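Flat Pack, Folded Twice: a talk on cardboard
Speaker notes, Thursday evening slot

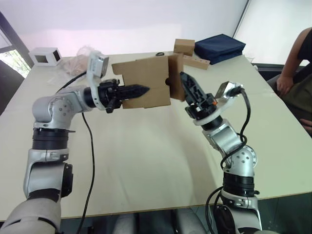

TALKS / HOME AND MAKING

Right, hello everyone. (Wait for the chairs to stop scraping. They never quite do, so start anyway.)

I'm going to talk about cardboard for 40 minutes, and I know how that sounds, because I've seen the face people pull when I tell them. My sister-in-law pulled it at breakfast. But I promise you've all got some at home, you've all sworn at some in the past month, and I'd like you to go home this evening and fold a piece of it properly. That's the whole ambition of the talk!

Leave the slide up while people settle. Piece of brown corrugated, one side folded, big pale table, lots of room. I want them looking at the fold. One flap turned in on a flat piece and you've already got a sort of shallow corner, and a corner is the beginning of a box. Say that slowly, I rushed it at Bech and had to go back.

How I got into this

Keep it short. I used to pack orders for a little pottery shop called Vomier, in the back room, from September through to Christmas. Mugs mostly, and a salad bowl that was a nightmare, all rim. My first week I broke more by packing them badly than the couriers managed all season. The trouble was the boxes. I was folding them any old how, cracking the card across the middle, closing the flaps in whichever order my hands got to them, and then wondering why the bottom dropped out in the car park.

(Do the car park story if they're a laughing sort of room. If they're a quiet room, skip straight to the next bit. It was 6 bowls, all in the one box, and it was raining.)

So I started paying attention. I took boxes apart when they came in. I still do, I can't leave one alone, and there's a stack of flattened ones behind my sofa that I'm not going to defend.

What's in it

Pass the sample round now. Tell them they can bend it, I've brought plenty.

Corrugated card is a wavy sheet of paper glued between flat sheets. The wavy bit is called the fluting. Hold your piece up to the light and look along the edge and you'll see the little tunnels. Now turn it the other way and you won't. Everything I say from now on depends on which way those tunnels run, so give them a minute with it. People love looking down the tunnels. Someone always holds it up to their eye like a telescope.

Bend it along the tunnels and it goes easily, a bit too easily, and it'll wander off and follow whichever tunnel it fancies. Bend it across the tunnels and it fights you, then gives way all at once and leaves an ugly crumple. Neither is a good fold. You want to crush a line first, and then ask it to bend there.

That's called scoring, or creasing, depending on who you ask, and I use both words in the same sentence and nobody's complained yet. You're squashing the fluting flat along a line so the card has somewhere to go. You aren't cutting it. If you hear a rip you've gone too far.

Tools

I'll be quick on this because you don't need much.

A metal ruler. A plastic one will do but it skates about.

Something blunt to press with. I use the handle end of a teaspoon. You can buy a bone folder and they're lovely to hold, but the teaspoon has done me for years and it goes in the dishwasher.

A knife if you're cutting, with a fresh blade. An old blade drags and chews up the top layer, and then you press harder, and that's how people hurt themselves.

And a table. I get a bit preachy about the table. Clear it! Properly clear it, don't push the post and the fruit bowl up to one end and work in a gap. Card is big and stiff and it swings round when you turn it, and it will have your tea over. I like a light-coloured top as well, since you can see brown card and pencil lines and stray bits against it. My own kitchen table is dark and I lose the pencil every single time.

The fold itself (DEMO, take your time)

Stand side-on so the back row can see hands.

Mark both ends of the line. Ruler across the marks. Press down hard on the ruler with a spread hand, fingertips well back. Draw the spoon handle along the line once, lightly, so it knows where it's going. Then again, with weight behind it. Then a third go if it's thick card.

Slide the ruler off and have a look. You should see a neat little valley.

Now the part people get wrong. Keep the ruler on one side of the valley, get your hands flat under the other, and lift the whole flap together. All of it at once. If you start at one end and work along, it twists, and you'll have a flap that never sits square again. Two hands, spread wide, bring it up. Bring it past where you want it and let it relax back.

(If the card's longer than my arms, get someone up from the front row. Ask first.)

It's much nicer with one hand holding the flat part and the other bringing the flap round. I do it up off the table sometimes, holding the main piece in the air with my left and nipping the fold with my right. You get a feel for how stiff the crease is that way. It's worse for accuracy, mind, so do your measuring on the table and your fiddling in the air.

Let them all have a go here. It gets noisy. Let it.

Holes and slots

Someone will ask about the holes, so get in first. There's a small dark hole or slot near the fold on the piece on the slide, and you'll find that sort of thing on plenty of boxes once you start looking. Some slots are there for a tab to poke through, some holes are for your fingers, and some I've never got to the bottom of at all. If anyone in the room works in packaging, please come and find me at the tea urn.

What matters for us is that a hole close to a crease is a weak spot. The card would much sooner tear into the hole than bend along your line. So if you're reusing a box for something heavy, look for the holes before you decide where to fold, and keep your new crease well away. If you can't, put tape over the hole on both sides first and score through the tape. It looks scruffy and it works a treat.

Going from corner to tray

Next demo. Hold up the finished tray first so they can see where we're heading, otherwise it's just me scribbling lines on card.

Score all four sides. Same distance in from each edge, and if you only measure one thing carefully this evening, let it be this. Cut in from the edge to the crease at each corner, just the one cut, so you've got a little square tab. Fold up the sides. Tab goes inside, glue or tape, hold it while you count to however many you've got the patience for.

I use these everywhere. Seed packets, batteries, the drawer with the birthday candles in it. I had 49 of them on the go at one point, when we moved house, and it's the only time in my life I've known where the picture hooks were.

Measure the drawer first and then make the tray a smidge smaller. A tray that fits exactly is a tray you'll be getting out with a butter knife. I've done that too.

Boxes that stay shut

Back to the parcels for a moment. Most boxes have two pairs of flaps. Short ones in first, long ones over the top, tape along the join and then a good way down each side. It's dull advice and I wish I'd had it at Vomier. Please don't do the thing where each flap tucks under the next in a pinwheel and you skip the tape. It's fine for carrying jumpers upstairs. It isn't fine for bowls (see car park).

And if you're flattening one to keep, slit the tape, don't rip it. Ripping takes the top paper off with it and that's most of the strength gone. Fold it back along its own creases and store it standing up somewhere dry. My garage isn't dry and I lost a lovely big one in February to damp. It had come with a Comum lampshade in it and I'd been saving it for months.

Questions I usually get

Can you paint it? Yes, but thin coats, and do both sides or it'll curl.

Does it matter which way the fluting goes on a box? For stacking, yes, very much. Tunnels upright, like little pillars. Lay them sideways and the walls squash.

What about greasy pizza boxes? Check what your own council says. I tear the clean lid off and recycle that.

What glue? Ordinary white glue, not too much, and peg it.

Before they go

Spare card is by the door, take as much as you can carry. The Pimgate group meets in this same room and does a whole session on drawer dividers, and I'll be bringing the good ruler. Teaspoons back to the kitchen please, we were 3 short last time.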